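The Second Life of a Kitchen Table

I bought my first real table at 28, and I was so proud of it that I made people take their shoes off to sit at it. I'm not kidding.

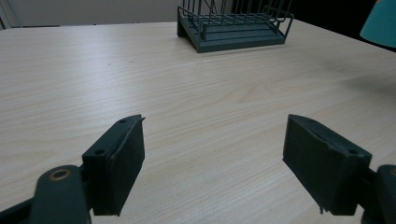 Before that I'd eaten every meal off a folding card table with one leg that gave out whenever somebody leaned in to make a point. So when a neighbor offered me a big old oak thing for 200 dollars, I said yes before I'd figured out how to get it up the stairs (we took the door off, then we took the other door off).

It had been in a restaurant called Broda, back when that corner of town still had restaurants. The top was nearly black with old varnish and had that tacky feel you get on a church pew in August. I figured I'd sand it in a weekend. Ha! I went at it with a cheap sander until I'd dug a dip the size of a dinner plate near one end, and then I sat on the back steps and felt sorry for myself.

What I should have done was call Cornel Bratu. Cornel has been refinishing furniture out of the same garage in Plarnen for most of his life, and when I finally drove over there with photos of the damage he looked at them for a long time and asked me what I'd had against the poor thing.

"Everyone starts with the machine," he told me. "Start with your hand. Feel where it's high."

He let me hang around for the rest of that October, mostly sweeping. I learned to use a card scraper, and to quit when my thumbs got hot. I learned that Cornel likes a hardwax oil, two thin coats and no more, and that his shop partner, Gilles Joly, thinks oil is for salads and puts shellac on everything. They've been having this argument longer than I've had a driver's license. I've tried both now and I'm with Cornel, mainly for the smell.

My dip is still there, by the way. Gilles offered to plane the whole top down to match it and I nearly let him, but by then my kids were rolling peas into it at dinner and I'd have had a riot on my hands.

If you've got an old table in the basement and you're tempted, go slow, and try your finish on the underside first. Leave it overnight and look at it again with your coffee, in daylight, because kitchen bulbs make every finish look like honey. And take the doors off before you start carrying!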